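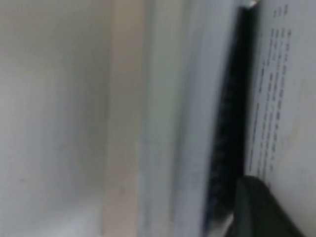

What Is a Handicap Race?

In most races, whether on foot or in the pool, everyone starts level and the fastest one wins. Horse racing has plenty of races like that. It also has another kind, called a handicap, where some horses have to carry more weight than others.

The better the horse, the more weight it carries. A slower horse carries less. The idea is to give every horse in the race a fair chance of winning.

Who decides?

The person who decides is called the handicapper. Handicappers watch races and look at the results. Then they give each horse a number called a rating. A high number means a good horse. A low number means a slower horse, or one that has not shown much yet.

Ratings change. If a horse wins easily, its rating usually goes up, and it has to carry more weight next time against the same horses. If it keeps finishing near the back, its rating comes down.

How a rating turns into weight

In many countries, one point of rating equals one pound of weight. Let's try it with two horses.

Tufa has a rating of 100.
Lekow has a rating of 96.

Take 96 away from 100 and you get four. So if they meet in a handicap, Tufa carries four pounds more than Lekow. Four pounds is close to the weight of a half-gallon carton of milk. That may not sound like much, but a horse has to carry it at full gallop, all the way to the finish.

Now suppose Lekow wins by a long way. The handicapper might raise Lekow's rating by 3 points, to 99. Next time, Tufa would carry only one pound more.

Where does the weight go?

The jockey is most of it. Before the race, jockeys step on a scale holding their saddle. This is called weighing out. If the jockey and the saddle together are too light, thin pieces of lead are added. They slide into pockets in a special cloth that goes under the saddle.

After the race, the jockeys who finished in the top places get on the scale again. This is weighing in. It checks that the horse carried the right weight the whole way around.

Does it work?

A perfect handicap would end with every horse crossing the line together. That doesn't happen. Horses have good days and bad days, just like people. Some like soft, muddy ground and some like it firm. A young horse may be getting faster every week, and its rating can take a while to catch up.

Words to know

Handicap: a race where better horses carry more weight.
Rating: the number that shows how good a horse is thought to be.
Top weight: the horse carrying the most in the race.
Weighing room: the place where jockeys get changed and are weighed.

Written by Halima Edet. Checked by Musyoka Kashindye.

Search this site
Type a word, then press Go

More to read
Why Do Jockeys Wear Bright Colors?
What Does a Farrier Do?
How Long Is a Furlong?
A Thursday Morning at the Stables with Uchenna Okoro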